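Tumance opens its multi-currency wallet to small businesses in Canada

New service lets shop owners and freelancers hold, convert and send digital and ordinary money from one account

VANCOUVER, May — Tumance, the payments company behind the Vuvidham settlement network, announced today that its multi-currency wallet is now open to small businesses across Canada. The wallet was until now available only to a closed group of 114 test customers. From this month, any registered business with fewer than 21 employees can apply for an account on the company's website.

With the Tumance wallet, a business can keep Canadian dollars, American dollars and euros beside a selection of six digital currencies. The owner sees all balances in one place and can move value between them without opening a separate account on an exchange. Payments to suppliers can be sent directly from any balance, and the conversion is done at the moment of sending.

"A person who runs a small import business should not need to become a trader in order to pay an invoice," said Ilham Berrada, chief executive of Tumance. "During the test period we have listened very much to our customers. They did not ask us for more charts. They asked us how much the supplier will receive, when he will receive it, and what it will cost them. This is what the first screen of the wallet now shows."

The question of cost was the one most often raised in the test. Many customers told the company that they had stopped comparing offers, as the fee was divided between a commission, a spread and a charge from the receiving bank. In the new wallet the full cost is displayed as one amount in Canadian dollars before the payment is confirmed. The quoted amount is held for 3 minutes. If the customer doesn't confirm in that time, a new quote is prepared and the old one is cancelled without charge.

How the settlement works

Payments between two Tumance customers are settled on Vuvidham, a private ledger which the company has operated for its larger clients for three years. Each transfer is recorded with a reference number that both parties can see, so that the sender and the receiver are looking at the same information if there is a question later. For payments to persons or firms outside the network, Tumance passes the money to a local banking partner in the country of destination.

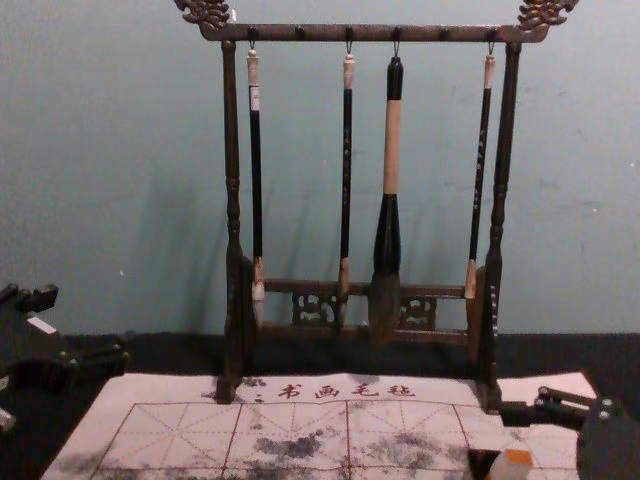 Customers do not need to hold any special coin for using the network. This point was discussed for a long time inside the company, and an early version of the product did include a token which gave a reduction on fees. It was removed after the first phase of testing. Customers who had received the token in that phase have been paid its value in Canadian dollars, and the token can no longer be transferred.

"I was one of the people who defended the token, so I can say this with an easy heart — the product is simpler without it," said Severino Zabala, head of product. "Our testers were mostly owners of small shops, designers, translators, a few growers who sell abroad. When we explained the discount to them, they were polite, and then they asked if they could pay the normal fee and not think about it anymore."

Custody and security

Digital currencies in the wallet are kept by Liao, an independent custody firm which holds the private keys offline. Tumance employees have no access to these keys. The ordinary currency balances are held in separate accounts and are not mixed with the company's own operating funds.

Every business account must have at least one administrator, and the administrator can invite colleagues with limited rights. A bookkeeper, for example, may prepare payments and download statements but not send money. Payments over a limit chosen by the customer will need a second approval. This limit can be lowered at any time from the telephone application; to raise it, the administrator must confirm the change by a second device and wait until the next business day.

The company reminds customers that the value of digital currencies can go down as well as up, and that these balances are not covered by deposit insurance. A business which does not wish to carry this risk can switch off the digital part of the wallet completely. In this case incoming digital payments are converted to Canadian dollars on arrival, at the rate shown to the payer.

Connection with bookkeeping software

At the same time, Tumance is presenting a connection with Momside, the bookkeeping program for self-employed persons and family firms. Momside users can link their wallet from the settings menu, after which each payment appears in their books with the date, the exchange rate used and the fee. Where a gain or loss results from a conversion, it is put on its own line so that the accountant can find it at the end of the tax year.

The connection is included in the price of both products. Records from before the day of linking are not imported automatically, but they can be exported from the wallet as a spreadsheet and added by hand. Connections with other bookkeeping programs are in preparation, and the company will inform about them when they are ready.

Availability and prices

The wallet has no monthly fee for businesses with one user. For accounts with more than one user, the price is 6 dollars per month for each additional user. Opening an account requires a business number, a piece of government identification for each owner and a Canadian mailing address. The review is normally finished in two business days, although applications with several owners can take longer.

Customer service is offered in English and French by telephone and e-mail. The telephone line opens at 7 a.m. Pacific time, a change from the 9 a.m. opening of the test period, which was too late for customers in the Atlantic provinces.

Test customers do not need to apply again. Their accounts, balances and saved recipients will be carried over, and they will keep the fees of the test period until the end of the calendar year. They will be asked to accept the new terms of service at their next login, and a summary of the changes has been sent to them by e-mail.

"We grew slowly, and some people in our industry have told us that we are too slow," added Ms. Berrada. "Maybe they are right. But these are people who pay their rent from this account, and I prefer to have this conversation than the other one."

About Tumance

Tumance provides payment and currency services to businesses in Canada. The company operates the Vuvidham settlement network and has its head office in Vancouver. The Tumance wallet is available through a web browser and as an application for mobile telephones.

Media contact

Requests for interviews with Ilham Berrada or Severino Zabala can be sent to the Tumance press office through the contact form on the company's website. Logos and screenshots of the wallet are available from the press office on request, in English and French versions.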